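Spouse's previous career: which figure for Joni Väisänen's wife?
1 min read

One bio says Joni Väisänen's wife left a radio job at Bramberg before his transfer; another says after. Which holds?
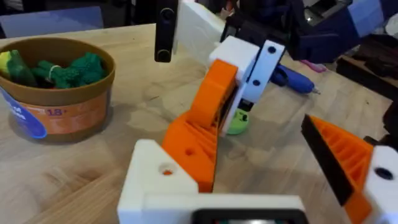 Light wood, visible grain.

Trefor Ifans
After. The club notice is dated August 16, 2008 – she was still on air in July.
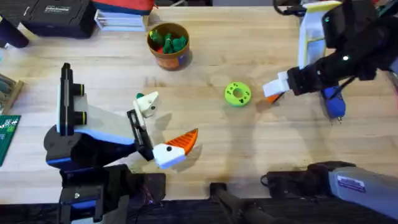 Nia Mathias
Check the Faredley program, page 133. It names her as presenter. I keep my copies sorted by season.

Contact | © Clellico | Back to top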